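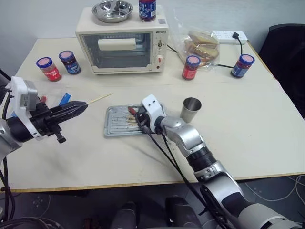 *Attachment 1: toaster oven, tray out, jars in their usual formation.*

**Ticket 193 – Toaster oven browns one side, sulks on the other**
Location: Clinditov kitchenette, level 2
Status: Open (again)
Priority: Low, according to the form. High, according to everyone who eats before noon.

**Reported problem**

Bread comes out dark on the left and more or less raw on the right. Turning the slices around halfway gives you toast that's dark on both ends with a pale stripe down the middle, like a badger. Started in November, a week or so after the oven was shifted to its present spot on the white table.

**Already tried**

- Turned it off and on. Yes, at the wall.
- Different bread. Ticket 149 blamed the bread, and we went through a loaf of rye to please whoever wrote that. Same stripe.
- Moved the rack down one slot. Bottom heat improved, top heat went on holiday.
- Moved the rack back up.

**Log**

**9:10 am** – Tray taken out and left on the table to be looked at. It's carrying a fair coat of crumbs and brown residue, some of it between the ridges, where a dishcloth goes to die. Ticket 67 asked for the tray to be washed weekly. Ticket 67 was marked resolved.

**9:25 am** – Checked what's sitting on the oven. One steel bowl, one jar. The notice from Leclerc, who look after our appliances, says nothing goes on top, and they put it in bold. The spread collection has four more jars on the table with plenty of room beside them, so the fifth can come down and join its relatives. The bowl can go in the cupboard with the other bowls.

**9:40 am** – Power. There's a black plug in the white power strip by the wall, and its cord wanders back across the table toward a blue-labelled jar. Please trace the cords before pulling anything. Last time we unplugged "the oven" it was the Atine label printer, and Soltero rang to ask where their labels had gone.

**10:05 am** – There's a white block up near the top of the oven, visible through the door. I don't have a record of anyone adding it. Whoever opens the door next, please find out what it is with the power off, and write the answer here. If it's lunch, label it. If it's blocking the top heat, we may all go home early.

**10:20 am** – Bread bag tied up and moved well away from the oven. Soft plastic and a hot side panel shouldn't be neighbours.

**Still to do**

1. Soak the tray in hot water and detergent, then scrub it with something that has bristles and a will to live.
2. Clear the top of the oven and keep it clear.
3. Identify the white block.
4. Run a test with two slices of plain white, side by side, same setting as before. Attach a photo of the toast to this ticket, not to an all-staff email.
5. If the right side is still pale, send it back to Leclerc and quote job 64.

**Note for whoever picks this up**

Please don't fix it by turning the knob further. That was the fix for the smoke alarm ticket, in the sense that it caused it.

Jam isn't covered by this ticket.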